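Call for Participants: Gripper Set-up and Care, Parden Cell

The Rathore Institute invites applications from technicians and students to help test its set-up and care guide for the simulated arm cell known as Parden. Up to 12 places are available in July. Each participant will attend 2 sessions and receive a payment of £30 per session. Work consists of checking the arm's resting pose, setting the finger opening and recording any drift.
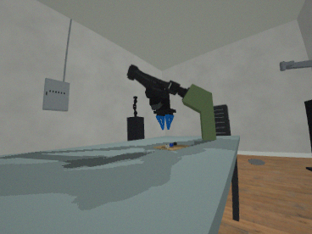

Is previous experience with robots required? Applicants need only be at ease with a computer and able to follow a written procedure.

After the pose check, participants will adjust the wrist view until both fingertips can be seen, then save the settings. Any fault is to be entered in the cell log before the arm is moved again – the log is reviewed every Monday.
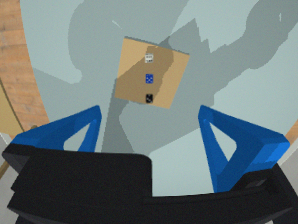

Neelam Nigam remarked after the spring round that the finger settings took her longer than the rest of the guide put together, and asked for a clearer page on zeroing. The page has been rewritten and forms part of the present test.

The second session covers fault finding. Participants will be given a cell with an altered setting and asked to restore it using the guide alone.

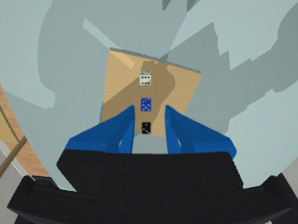
Parden cell: open gripper fingers and three dice on the board.

Applications, of no more than 500 words, should be addressed to Nisha Chauhan at the Institute office. Questions about access may be put to Liam Dolan.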